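Arnulfo Grajales
2 min read

1/ The company Flirnlow has shown its first smartwatch, the Plultau. I was following this brand for more than 9 months, so I want to write a few words.

2/ The battery is 500 mAh. For a watch it is a big number. Flirnlow promises five days with one charge, but with the GPS on I would expect two. 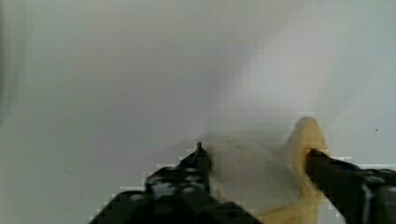 3/ The price is 200 dollars. The older model from Giraldo costs 158 and it also measures sleep. So the difference must be in the screen, and the screen of the Plultau is very bright, I must say.

4/ What I do not like is the charger. It is again a new shape, and the old cables from Flirnlow earbuds do not fit. I already have a drawer full of such cables.

5/ Sales start in November, first in the online shop. My cousin asked me if she should wait. I told her yes, if her present watch still works.

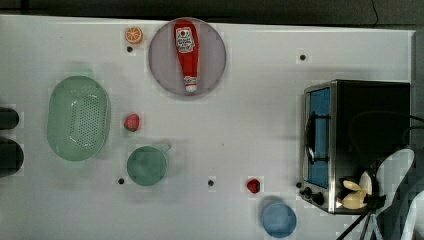 Orange slice, plate and ketchup on the table.

6/ One more thing: calls work only when the phone is near. There is no version with a SIM card for now.

Comments
nisa_k: Is the strap the same size as Giraldo?
Tomo: 200 is too much for me, I stay with my old one.
pellworth: Thank you for the battery info

Recent
Nisberg tablet gets a new pen
How I clean my earbuds
Giraldo watch after one year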